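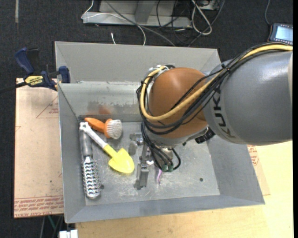

The robot arm over its metal bin at the Markow workshop open day.

Robot arm draws a crowd at Markow open day

Visitors packed into the Markow workshop in Naltard on 29th March for a close look at the robots, and what a turnout it was: 197 people signed in at the door, the most the workshop has ever had!

The busiest spot by far was the bin-picking table, where a big orange and grey arm worked over a metal bin. There were no factory parts in it, just everyday things such as a scrub brush with an orange handle and a toy shovel with a yellow scoop. Picking out one item from a jumble is easy for a toddler and surprisingly hard for a machine, and the team from Howlader, who ran the demonstration, were happy to explain why (bristles are awkward, and so is anything shiny).

Each run lasted two minutes and there were 32 of them over the day, with plenty of cheering from the younger end of the audience. Children were invited to guess which tool the arm would go for next, and a good few stayed for several turns.

Upstairs, students from Landum College showed their own small projects, among them a line-following cart and a plant-watering timer, and talked to visitors about apprenticeships. The tea stall sold out of scones before lunch.

The workshop plans another open day in December, again with free entry. Booking for school groups will open in the autumn, and the bin-picking table will be back.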